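Fendow Label Maker, Second Model: A Review After One Move

2 June 2018

I bought the Fendow because I was moving and had decided to become organized. These two things are not related, as I now know, but the box had a picture of a very calm kitchen on it. 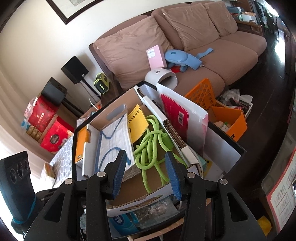 What you get

The machine, one roll of white tape, a charging cord, and a booklet in which the English section is 2 pages long. It costs $49. Extra rolls come from Fendow or from Plullar, whose tape is cheaper and fits if you trim a small plastic tab off the side of the cartridge with nail scissors. The booklet tells you not to do this. I have done it to every cartridge since.

Setting it up

You hold the power key until it beeps, then pick a language, then pick it again. After that it wants a date and time, which it never prints and never mentions again. I was making labels within seven minutes, most of which went to finding the apostrophe. It lives under the key marked with a star.

Typing

The keys are in alphabetical order. I assume somebody at Fendow feels strongly about this. My old Eremeck had an ordinary keyboard and I could label a shelf in the time it takes the Fendow to get from K to I to T. You do get faster. By the second evening I had also got shorter, and boxes that deserved a full sentence were going out marked MISC.

I should say something about MISC. If you own a label maker and print this word more than once, you've paid $49 for a marker pen. I printed it so often that the machine began offering it as soon as I pressed M. This is called Smart Recall and it is the best feature by a wide margin.

Print quality

Very good. Letters are dark and crisp, even on the smallest setting, and there are 134 symbols, including a snail, three kinds of anchor and a trombone. There is no symbol for "fragile." I used the snail.

Does it stick?

On glass, metal and painted wood, like a limpet. On plastic bins, yes, with a firm thumb. On cardboard it holds for a day or so and then starts to curl at one corner, and by unloading time there were labels on the floor of the van, on my socks and on the cat carrier, which arrived as LINENS. Gunn makes a heavier tape for rough surfaces. It does not fit the Fendow, nail scissors or no.

Battery

A charge got me through the whole move and on into August, when I finally did the spice jars. The battery light has two states, green and off, so you find out when you find out.

Worth buying?

For a pantry or a fuse box, yes, and I'd pay the money again. The fuse box in the new place is a thing of beauty and I have shown it to guests. For moving boxes, get a fat black marker and write on two sides.

Four stars. I took one off for the alphabet.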